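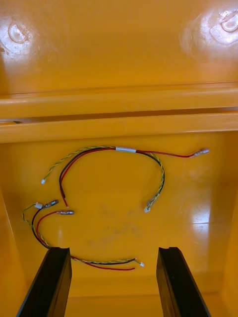
Hi all, quick one before I run out the door. Re the Drillside swap meet, replying to Tuncay below.

> Tuncay Erdem wrote:
> Do we have the hall at Hutgate or not? Also what is happening with the parking, and can people bring garden stuff or is it parts and tools only?

Hall: yes. Wednesday, doors at 6. They want 200 for the evening, 50 of that up front, which I paid. Will want it back out of the table money please.

Garden stuff fine. Anything fine except tires, we had that arguement last year. 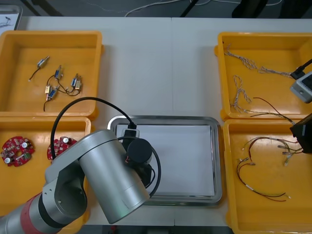

## Parking

Trarncombe lot is closed for resurfacing thru November. Use the street behind Aksoy bakery, NOT the bakery's own spaces. They were nice about it last time and I'd like to keep it that way. Unload at the side door, then move your car. 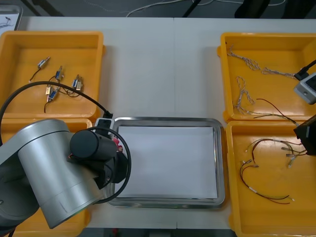
Tables are first come. If you need power say so now, only the back wall has outlets and the long extension cord went missing. Whoever borrowed it, no questions, just bring it.

Flyer went to 209 addresses, a few bounced. If your neighbor didnt get one forward this.
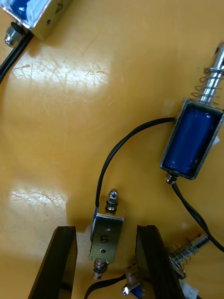

Also coffee. Last time we ran out by 7. Need a second urn and someone to mind it. I can bring cups, have 110 left over from the spring sale. No lids.

Tuncay can you do the sign for the door? Same as before but spell Hutgate right.

Nurhan Soylu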